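The fault that came only on the left side

8 March 2025

I promised in my last post to write about the camera calibration, but it must wait, because this week we had a fault and I want to put it on paper while I still remember the order of things. English is my third language, so please forgive me if some sentences walk a little crooked.

For those who are new on this blog: I work with a small arm which we call Brodov, in a rented workshop in Flumstead. Its job is tidying. It must pick up small things from a table and put them in a caddy with compartments. I look after the arm and the gripper, and Siamak Salehi writes the software which decides where to go next.

The trouble started on run 206. The arm picked up a fork without any problem, lifted it, began to turn toward the caddy, and then the gripper opened by itself. The fork fell on the cloth. The arm did not notice. It continued to the caddy, opened its empty fingers very politely above the compartment, and reported a success.

At first I was not worried. Plastic cutlery is slippery and we drop it sometimes. But then it happened again with the glue stick, and after that with the power adapter, which is heavier and made an ugly noise on the table. I pressed the stop button and wrote in the log "grip lost, reason unknown". I do not like to write this.

Siamak thought it was the grip force. The force was set quite low, as we did not want to crush the foam cube, so this was a reasonable idea. We raised it by 2 newtons and tried again. The cube looked unhappy and the fork still fell. Next we suspected the power supply for the gripper. I measured it while the arm was standing still and the voltage was perfect. This was my mistake, and I will come back to it.

I put everything back on the grid cloth and decided to watch through the wrist camera with very slow movements.
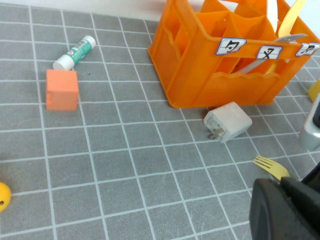
The wrist camera's view, with the yellow fork by the gripper and the orange caddy behind.

I moved the arm by hand control, one joint at a time, and kept the gripper closed on the fork. Shoulder, nothing. Elbow, nothing. Then I rotated the wrist to the left, and near the end of the turn the fingers opened. I rotated back and closed them. I rotated left again and they opened again. I was so happy that I called Siamak in from his lunch.

The reason was the cable. It goes along the forearm and through a small clip before the wrist, and in the clip one wire was almost broken inside its insulation. From outside you could see nothing. When the wrist turned far to the left the wire was stretched, the gripper lost its signal for a moment, and after such a loss it restarts. When it restarts, it opens. So my measurement with the arm standing still could never show the fault. I should measure in the position where the thing goes wrong, and I knew this already from my old job.

The repair took less than an hour. I put in a new cable with a bigger loop at the wrist, and I moved the clip 6 centimetres back. After this I turned the wrist left and right until I was bored, and the fingers stayed closed.

But the cable is not the part that bothers me. A gripper that opens when it loses its signal is a choice somebody made, and we never asked if it is a good choice for us. With a fork it does not matter. If a person has a finger caught, opening is even the better thing. But in July we want to show the arm at Fairclough, with visitors standing near, and they asked us if it can lift a metal cup above the table. I wrote to them that it will not do this until we have changed the restart behaviour — now it should stay as it was and the arm should stop.

The second thing is the false success. Siamak has added a check of the finger width before the arm lets go. If the fingers are fully closed, or already open, the arm stops and asks for help. Yesterday it asked for help twice when everything was fine, so the limits still need some work.

I have kept the old cable in a drawer. If somebody reading this has a good method for finding a broken wire inside the insulation without cutting it open, please write to me in the comments. The calibration post comes next, if Brodov permits.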